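Róisín Doherty answers the door with a hairbrush in her hand, and for the first ten minutes she doesn't put it down. It isn't for her hair. It's one she has been fixing for a neighbor, and she wants me to feel how the handle sits in the palm before I've even taken my coat off.

"Go on, hold it," she says. "See how it wants to be picked up? A plastic one never does that."

Doherty has been restoring and caring for wooden brushes for long enough that people now mail them to her, wrapped in dish towels and old sweaters. She works under the name Tarna, out of the back half of a former shoe shop, and last year she handled 300 of them: clothes brushes, shaving brushes, a few enormous things for horses. But the paddle brush is her great love, and she'll tell you so with no prompting at all.

"It's the one everybody has in the house!" she says. "It's next to the sink, it's in the car, it's under the bed. And it gets less care than any other thing you touch every day. I'd love to change that."

Her advice starts with the table. She lays down something white before she does anything else, a sheet or a pillowcase or even a big piece of paper, because dark bristles hide everything and a white surface hides nothing. Then one small cup or dish goes within reach, and the rest gets moved away. She is strict about this (I was asked, very kindly, to take my coffee to the windowsill).

"You need a place for the brush and a place for what comes out of the brush," she says. "If you've got six things on the table, you'll spend the evening looking for your comb."

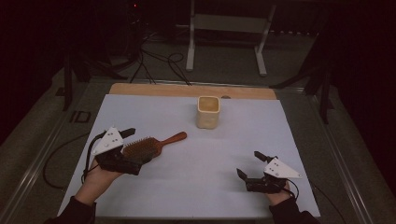
A wooden paddle brush on the white sheet, with a small square cup at the back.

The cleaning itself is quick. She pulls the loose hair out with the tail of a comb, working from the outside rows toward the middle, and drops it in the cup. Then comes a bowl of lukewarm water with a drop of mild shampoo, and only the tips of the bristles go in. The pad stays out of it, and so does the handle.

"People soak them. Oh, it breaks my heart," she says, laughing. "They leave it in the sink overnight, and in the morning the wood has gone gray and furry. You can bring it back, mostly. But you've made a weekend's work for yourself."

Drying is done bristles down on a towel, away from the radiator. After that she gets out the oil, and this is where she really lights up. She uses 2 drops on a scrap of cotton and rubs until the cloth comes away clean, finishing at the rounded end of the handle, where hands do the most wear. Reddish woods are her favorites for this. "The color comes up like you've switched a lamp on," she says.

She learned most of it from Lionel Nuttall, a brush maker who let her sweep his floor one February and then never quite got rid of her. He still calls on Sunday evenings to ask what has come in the mail. The two of them disagree on oils, and on whether a cracked handle should be glued or left alone, and she seems to enjoy the arguments as much as the brushes.

Tarna's repair list is open again, with room for 50 brushes this summer. Doherty would much prefer that you try the cleaning yourself first. She has written the steps out on a card that goes home with every repair, and she's happy to send one to anyone who asks.

Before I go, I admit that my own brush is plastic, and that it lives at the bottom of a gym bag. She takes this better than I expected.

"Clean it anyway," she says. "Same white cloth, same little cup, and you can skip the oil. Then go and find out if your grandmother had a wooden one, because I bet she did, and I bet it's still in a drawer somewhere."

I called my mother from the bus. It was in the hall closet, in a biscuit tin, with half the bristles bent flat on one side. Doherty has asked for photographs.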